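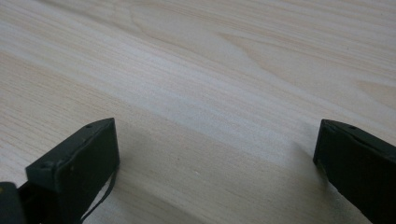 Photo: Grindine

GUDUM, Apr 14, 2023 — Grindine opened the doors of its robotics workshop to the public this week, and 985 people came through to try the hand-held grippers that the company uses to teach its robots everyday tasks. It was the biggest open day the workshop has held, and the line for the demonstration tables was still out to the parking lot when the last group was called in.

Visitors could pick up a gripper, squeeze the handle and feel the two dark, block-shaped fingers close on whatever was set out for them. What they did with their hands was recorded, and the recordings go into the training of Fuvivari, the company's tabletop robot, which had its own corner at the far end of the hall.

"People expect to stand behind a rope and watch," said Kwok-wai Chiu, who leads the demonstration team at Grindine. "We wanted them to do the work we do all day. You learn a lot about your own hands when you try to pick up a teaspoon with two flat fingers, and I loved hearing the groans when it slipped, and the cheering at the next table when somebody got it."

The workshop ran six stations. At the first, guests folded dish towels. Others had them stacking cups, sorting cutlery, closing zippers, placing lids on jars and putting coins into a change tray. The coins were the hardest by a wide margin, and also the most popular — one group of school friends went back to the end of the line again and again to beat each other's times.

Fuvivari gave a live demonstration every hour. The robot set a table for two, cleared it and wiped it down, working from recordings made by Grindine staff since February. During the early afternoon showing it put a fork on the wrong side of the plate, and a girl in the front row was invited up to move it back. She got the loudest applause of the day.

Kuo-hua Man, who heads mechanical design, spent most of the open day at a bench with a gripper taken apart in front of him, answering questions on springs, screws and finger pads. Many of the questions came from people who repair things for a living.

"A bicycle mechanic asked me why we don't angle the tips," Man said. "We talked for a long time, and I went home and drew it. The grippers on the tables are working tools. They get scuffed, they get knocked on table edges, and we change parts on them all the time. I was happy that people wanted to hear that side of it."

Tours of the building left from the front desk through the day, taking in the machine room, the recording booths and the room where recordings are checked before they are used for training. Guests who took part in recording were asked for their consent at the door, and those who preferred to practice without being recorded had a table of their own.

Students from the Bucur technical program helped run the stations and explained the tasks to visitors. Seven of them will join Grindine for summer placements, working with Chiu's team on new tasks for Fuvivari. Laundry is first on their list, starting with socks.

Grindine plans to hold another open day next year, with longer hours and a second coin station. Schools and community groups that would like to visit before then can book a guided session, with time at the gripper tables included. Sessions are free and suitable for ages 7 and up, and children should come with an adult.

About Grindine
Grindine designs hand-held grippers and tabletop robots at its workshop in Gudum. Its Fuvivari robot learns household tasks from recordings of people doing them by hand.

Media and visit requests: Visitor desk, Grindine, Gudum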